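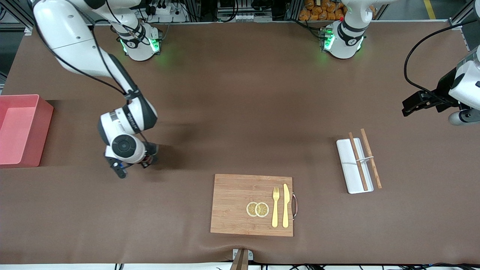 Two customers have told us in writing that the cable loop is the first thing to go on a two-arm table, and that any seller who leaves it out of the service plan is selling half a plan. We agree with them, up to a point. The Drakum Table Cell Care Kit covers the cables. It doesn't cover bad routing, and no kit will.

What the kit is for

A bench cell with two white arms, two-finger grippers and a smooth mat, used for small tabletop goods: cutlery, trays, cutting boards, bins. If you run a welding cell or anything with coolant, look elsewhere.

What's in the box

Gripper finger pads, 2 pairs
Outside cable sleeve, black, with hook-and-loop ties
Base collar wipes, tub of 90
Replacement mat, brown, with edge clips
Service card (paper, goes on the post)

What we'd do with it

Check the cable at full reach before you check anything else. Move each arm slowly to its farthest pose and watch the loop. It should hang wide and stay off the mat. If it pulls tight at the wrist, add slack at the base and tie it again. Most "gripper faults" sent back to our Skumow bench were tight cables, and we charge for that visit.

Wipe the pads, then look at them under a lamp. A shiny strip down the middle means they're worn, whatever the hour counter says. Our card says to change them every 500 hours. Treat that as a guess made by people who have never seen your parts. Metal forks eat pads faster than wooden chopsticks do.

Flatten the mat. A wrinkle near a clamp will lift a thin tray enough to spoil a low pick, and people then spend a morning redoing the calibration. Pull the mat, reclip it, try the pick again. Recalibrate only if it still misses.

A green light at the base is nice to see. It won't tell you that a finger screw is loose. Put a driver on the screws.

What we don't claim

The Pirzada sleeve we stocked until July was sold as "lifetime." It split. The new one is from Flilludholm and comes with no such promise, which we count in its favor. We have tested it on our own cell only.

Part no. 317. Sold as a kit; pads also sold alone. Opened mats can't be returned.

Page last changed October 21, 2021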